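Plarbridge Community Hall
Kitchen and Refreshment Area: Food Safety and Premises Checklist, with Comments

Inspection carried out by: Ghazala Abbasi
Accompanied by: Alper Ersoy
Period covered: September
Previous inspection: no items carried forward except 2.4 and 5.1

Ratings used: S (satisfactory), A (action required), N (not applicable at this visit). A comment is entered wherever the rating is A, and elsewhere where the inspector considered it useful to hirers.

Section 1. Structure and cleanliness

1.1 Floor coverings sound and free from trip hazards. S
1.2 Walls and splashbacks cleanable. S
Comment: Sealant behind the large sink has been renewed.
1.3 Ceiling free from flaking paint and condensation. A
Comment: Paint is lifting above the hot water boiler. The extractor should be run whenever the boiler is in use. Repainting is to be arranged before the next period of heavy bookings.
1.4 Windows that open to the outside fitted with insect screens. S
1.5 Waste bins lidded and lined. S
1.6 External bins closed and clear of the fire exit. A
Comment: One bin was standing within the hatched area and was moved during the visit. Hirers are reminded that the hatching marks an escape route at all times, including during deliveries.

Section 2. Cold storage

2.1 Refrigerator operating at or below 5°C. S
2.2 Freezer operating at or below minus 18°C. S
2.3 Temperature record completed daily when the hall is in use. A
Comment: Entries are missing for each Sunday in the period. The hirer using the hall on that day is to be shown where the record is kept.
2.4 Door seals intact. A
Comment: Carried forward. The lower corner of the refrigerator seal is split. A replacement has been ordered from Clativlow, order reference 647.
2.5 Raw and ready-to-eat foods separated. S
2.6 Items left by hirers labelled and dated. A
Comment: Two unlabelled tubs were found and disposed of. Hirers may leave food overnight only by prior agreement, and each item must carry the name of the group and the date of opening.

Section 3. Refreshment tables and individually wrapped items

3.1 Tables stable, with locking struts engaged. S
3.2 Cloths clean and not trailing on the floor. S
3.3 Wrapped items in date, with packaging undamaged. S
Comment: Jelly cups and small snack packets may be set out without refrigeration where the maker's label permits. Lids should be checked for lifting before the items are put on the table, and any cup with a broken seal should be discarded.
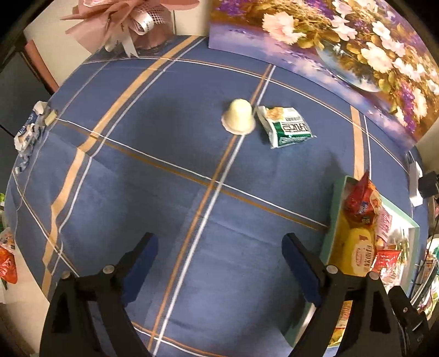
Elfriede Gasser: I would ask that 3.3 be widened to cover choking. The jelly cups are popular with the under-fives at our Thursday group, and a broken seal is the least of my worries. Could the checklist say plainly that they are to be cut up, or not offered to small children at all?

Response: Accepted. Item 3.4 has been added to this edition and will be read out at hirers' inductions.

3.4 Small jellies, whole grapes and similar foods not offered to children under five. N
Comment: No children's session was in progress. Cutting up is suitable for grapes, which should be quartered lengthways. Small firm jellies should be left off children's tables altogether, and an adult should remain seated with children while they eat.
3.5 Allergen information available for every item served. A
Comment: Information was available for the items supplied by the hall but not for items brought in by groups. Where small packets are taken out of a larger outer bag, the outer bag must be kept until the end of the session, as the individual packets do not always carry a full ingredients list. This applies equally to raffle prizes and to sweets given out at the door.
3.6 Unwrapped food covered or protected. N
3.7 Tongs or servers provided for shared dishes. S
3.8 Decorations and flowers kept apart from unwrapped food. S
Comment: Flowers are welcome on or beside a table of packaged snacks. Pollen, leaves and vase water should be kept well away from cut cake and sandwiches. Lilies are not permitted in the hall when the cat rescue group has the afternoon booking.
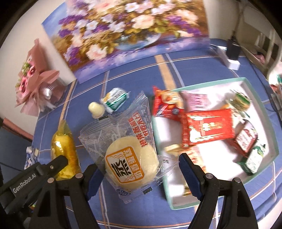

3.9 Surplus food removed at the end of the booking. A
Comment: Opened packets had been returned to the dry store on more than one occasion. Only sealed, in-date items may go back on the shelf. Everything else is to be taken home by the hirer or placed in the food waste caddy.

Section 4. Hand washing and personal hygiene

4.1 Separate basin for hand washing, with hot and cold water. S
4.2 Soap and paper towels provided. A
Comment: The towel dispenser was empty. Spare towels are kept in cupboard 46, and the key hangs inside the office door.
4.3 Blue plasters available in the first aid box. S
4.4 Notice on illness and food handling displayed. S
Comment: The notice states that no one may prepare food within 48 hours of sickness or diarrhoea. The Jireš catering class has asked for a copy in larger print — this has been agreed.

Section 5. Electrical and fire safety

5.1 Portable appliances tested and labelled. A
Comment: Carried forward. The second kettle has no test label and has been taken out of use. Teodoro Xolalpa will attend to test it together with the new urn.
5.2 Fire blanket mounted and accessible. S
5.3 Extinguisher in date, pin and tag in place. S
5.4 Escape routes unobstructed, including when refreshment tables are set out. S
5.5 Number of persons within the permitted limit. S
Comment: The limit is 200 for the main hall with chairs in rows, and 121 when tables are in use. Hirers planning a seated meal must work to the lower figure.

Summary of actions

Items 1.3, 2.4 and 5.1: the hall office.
Items 1.6, 2.3, 2.6, 3.5 and 3.9: all hirers, by written reminder.
Item 4.2: Kvido Charvát, with a weekly check to be added to the cleaning rota.

Copies of this checklist are kept in the kitchen folder and in the hall office. Comments from hirers may be written on the reverse of the kitchen copy and will be answered in the next edition.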